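Talk notes – Teton, phase 2 homes (evening session, starts at 7)

Say hi, thank Kerttu Saarela for the site plans. Keep intro short!!

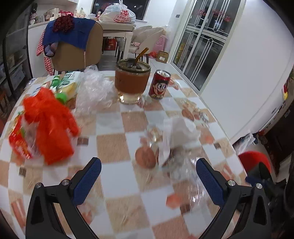
Start with the land. Former gravel yard, nothing grew there for years. Holger Westerberg's team brought in topsoil first, then roads. People always ask why roads came second – drainage. Don't go into pipe sizes unless asked.

Phase 1: 80 homes, all sold. Phase 2: 35 more, north side, along Hodau Creek. Smaller lots, wider sidewalks. Garages at the back, off the alley. Some buyers hated this on paper, mostly fine with it once they walked the model.

SLIDE – three floor plans
The Söderlund is the single story one. Most requests. Wide doors, no step at the entry.
The Dreluron – two story, study downstairs that can be a bedroom. Ask who in the room works from home, wait for hands
Third plan still has no name, skip it if running late

Trails. 14 miles once the creek section opens in September. Not paved all the way, say so clearly, we got complaints last time. Strollers ok as far as the footbridge. Dogs on leash.

Trees – 2,000 going in, mostly oak and hackberry, natives only on the slope. Homeowners water the one in their front strip for the first two summers, it's in the agreement. Read that line out loud.

Fees. Someone will ask. Covers trails, snow on the alleys, the pool. Does not cover roofs or fences. Fence colors are in the handbook, page with the chart (bring copies, last time ran out)

School bus question: stop is at the main entrance for now, district hasnt decided on a second one. Don't promise anything.

If time – Kerttu on the creek bank repair, she has her own slides. Check the clicker before.

Questions, then sign up sheet for the Saturday-style walk-thru, sheet is by the door. Lights off when leaving teh room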